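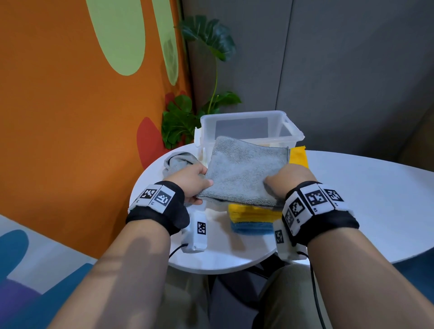
Figure 2. Folding a gray microfiber towel on the oval table. The storage bin stands behind the towel, with a white cloth and a yellow towel next to it.

3.2 Folding of small household towels

The second part of the study is about the folding of small towels, as it is done at home before they are put in a drawer or a bin. We selected this task because it is short and well known to everybody, but the way of doing it is very different from one person to another. In the first interviews, which were made in August by Zulema Carrasco and Ustyna Stetsiuk, many participants told us that they never learned a method. They fold as their mother or their grandmother folded, and they notice it only when another person in the house does it in another way.

All participants worked at the same white oval table. They received towels of different cloth and color and a clear plastic bin, and they were asked to prepare the towels for storage. We did not say how many times a towel must be folded, or which side should be up. The participant could speak during the work or stay silent. A session finished when the participant told us that the result was good enough for his or her own home.

The microfiber towels needed the most attention in our coding. Their pile is soft and looped, and the folded towel becomes thick after a few turns. The layers do not stay flat by themselves, and the front edge easily curls up. In Figure 2 the two hands have separate work: the left hand pinches the near left corner, and the right hand presses flat on the right side of the towel. We call this position "hold and press". In our coding it is different from "smoothing", where the open hand moves over the cloth from the center to the border. When the two coders did not agree, Danylo Melnychuk looked at the episode again and decided.

In total we coded 220 folding episodes. In 26 of them the participant opened a towel that was already folded and started again. The usual reason given afterwards was that the corners did not meet, also when the difference was very small and would not be seen in the bin. One participant explained that a badly folded towel "takes the place of two". We return to this remark in Section 5, where the size of the storage is discussed.

The place of the finished towels was also noted. Some participants put them flat, one on another, and some preferred to stand them upright so that each color can be found without lifting the others. Towels not yet folded were often left in a heap at the side of the table. We did not give instructions about this heap, and its position was coded only as left, right or behind the working area.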